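Stirklow Kitchen, the white sauce episode: was the judge right?
Forum index > Food on TV > Competition shows

lemonpeel_k
I watched the white sauce episode on Viditz last night and I would like to know what other people think. For those who did not see it: the cooks had 30 minutes to make a baked dish with a white sauce. One of them, the tall one with the green apron, took milk directly from the refrigerator and poured it all at one time in the hot butter and flour. The older judge put his hand on his forehead and said "I cannot watch this." Then they played this moment again, slowly, with the sad music.

I was taught by my mother to do exactly this. Cold milk, hot roux, and whisk strongly. My sauce is smooth. So I sat on my sofa feeling that the judge had put his hand on his forehead because of me.

Is it really a mistake? Or is it a mistake only on television?

saucepan_hill
It is not a mistake. One of the two should be hot and the other cold, this is what I learned when I worked in a hotel kitchen in Sestport. The lumps come when you stop whisking, or when you use a thin pan and the bottom cooks faster than you can move it. The judge was doing theater.

By the way, her sauce was fine. You can see it when she lifts the spoon. They do not comment on it because the joke was already made.

marrow_and_rye
I disagree with saucepan_hill a little. Cold milk works, yes. All the milk at one time works less well, if the person is in a hurry and the pan is full. On the show she had a liter in a small pan and she was whisking with a fork. With a fork! I think the hand on the forehead was for the fork.

lemonpeel_k
I did not notice the fork. I must watch again.

bayleaf22
I always warm the milk, with half an onion and a bay leaf in it (see my user name). If you warm the milk anyway for the taste, then the question of cold or hot is not interesting. I leave it for almost 30 minutes with the lid on and then I strain it. Of course on the show she could not do that, she would have had no time left to bake.

But I want to say something about the show in general. I have followed it from the first season and we are now at season 13, and I find it has changed. Before, when a cook did something unusual, the judge asked why. Now the judge makes a face and the camera goes to the face. I learn less. My husband says I should not expect to learn from a program where people run with hot trays, but in the early seasons I really did. I learned how to joint a chicken from it.

marrow_and_rye
The season with the chicken was the best one. The winner cooked a very plain soup in the final and the judges discussed it for a long time, and it was interesting to hear them.

oven_at_220
People want to laugh a bit in the evening. I do not see the problem. She agreed to be on television, and the face was funny. I sent the clip to my sister and she sent it to everybody at her work.

lemonpeel_k
I also laughed, I admit it. Then I stopped, because I saw under the clip so many people writing that she "should not be allowed near a stove." It was a cook who made a good sauce. The people writing this will now go home and heat their milk and believe they know something.

oven_at_220
Well, those people write the same thing below every video. Last month it was about someone who peeled ginger with a knife.

saucepan_hill
I peel ginger with a knife.

oven_at_220
Then I will find your address and send them to you.

quietfennel
I am new here, good evening. I have a practical question, I hope it is allowed in this thread. My white sauce is smooth but it tastes of flour, always. I use 46 grams of butter and 46 grams of flour for a half liter of milk. It is from a recipe on the back of a lasagna package, this is why the number is strange. Cold milk. What do I do wrong?

saucepan_hill
Welcome. You have two things. First, 46 grams for a half liter is a thick sauce. For lasagna I would take less, because the pasta will also drink some of the liquid and give back starch. Second, I think you do not cook the flour long enough, before the milk and also after it. Let the butter and flour bubble on low heat until it smells a little like biscuits. After the milk is in and it becomes thick, let it cook very gently for ten minutes more. Many people turn off the heat when it becomes thick, and then it tastes of raw flour.

bayleaf22
I agree with the ten minutes. And nutmeg, but only a little. And salt at the end.

marrow_and_rye
No nutmeg for me. I know I am alone in this. For me everything with nutmeg tastes like a waiting room in December.

quietfennel
Thank you all. I always turned off the heat at once when it was thick, I was afraid it would burn. I will try tomorrow with the longer cooking. I will leave out the nutmeg the first time, so I can compare.

tinpot_tess_fan
Returning to the episode, please. Did anybody else think that the editing was not fair? When she pours the milk, the clock on the wall shows one time, and when the judge makes the face, the clock shows five minutes later. I went back and forward and I am quite sure. So maybe he was not even looking at her. Maybe he was looking at the man who dropped the cheese grater in the pot.

lemonpeel_k
This is very interesting. Which minute of the episode?

tinpot_tess_fan
On Viditz it is shortly after the first break, when they come back from the pantry. Look at the clock over the refrigerator, left of the window. It is small, you need a large screen.

marrow_and_rye
I checked. The clock is different, I confirm it. But they do speak about milk directly after it, the judge says "the milk." So he knew.

tinpot_tess_fan
He says it when we do not see his mouth. The voice can be from another moment.

oven_at_220
We are now investigating a milk crime.

bayleaf22
I have read that many shows are put together like this, and I do not think it is very bad, but they could choose better whom they make ridiculous. She was the only one who had never cooked for other people before. The man with the grater owns a restaurant and they were kind to him.

saucepan_hill
He was also kind of charming about it. That helps on television.

lemonpeel_k
So I made a test today, because I could not leave it alone. Same pan, same butter, same flour, one time with cold milk and one time with hot milk. Both poured at once. I used a real whisk, not a fork. The pan is my old Tapia with the thick bottom, which I think is important.

With hot milk, it became thick almost immediately and I had to be very fast. I got some small lumps at the side of the pan, which went away when I whisked more. With cold milk it took longer, but I had time to reach the corners and I did not find any lumps. In taste I found no difference. My neighbor tasted both with her eyes closed and she preferred the hot one, but then she tasted again and preferred the cold one.

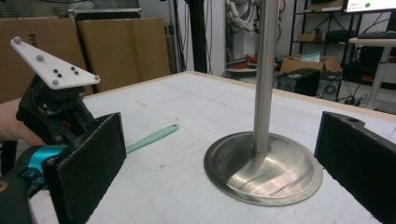 White tabletop — click to enlarge

So for me the result is: cold milk is easier for a person who is alone in the kitchen and whose telephone may ring. I will continue like my mother.

marrow_and_rye
Thank you for doing it. Now with a fork, please.

lemonpeel_k
I knew somebody would ask. I have no more butter.

saucepan_hill
The small lumps with the hot milk are normal. If you pour hot milk, you must pour it slowly, a bit, whisk, a bit, whisk. This is how they show it in most books, and it is a good method. I think from there comes the idea that "all at once" is wrong. It is wrong with the hot milk, and people then repeat it for all milk.

bayleaf22
This is a good explanation. I pour the warm milk slowly and I never thought about why.

quietfennel
I made my lasagna. I used less butter and flour, as saucepan_hill said, and I let it cook the ten minutes. There is no taste of flour now. My children asked if I bought it. I do not know if this is a compliment, but I take it as one.

One more question, if I may. On the top there formed a skin while I was preparing the meat. I took it away with a spoon and lost a bit of sauce. Is there a way to avoid it?

bayleaf22
Put baking paper directly on the surface of the sauce, it must touch. Or a little piece of butter that you pass over the top while it is hot.

marrow_and_rye
Or whisk it back in. When the sauce is still warm the skin disappears quite well. Nobody at my table has ever complained.

saucepan_hill
It does not disappear completely, you get little threads. Under cheese you will not see them, in a soup you will.

tinpot_tess_fan
There is a preview for the next episode on Viditz. They have to poach eggs, and the older judge puts his hand on his forehead again. It looks to me like the same shirt as in the milk episode.

oven_at_220
Please open a new thread for the shirt.

lemonpeel_k
I have opened it.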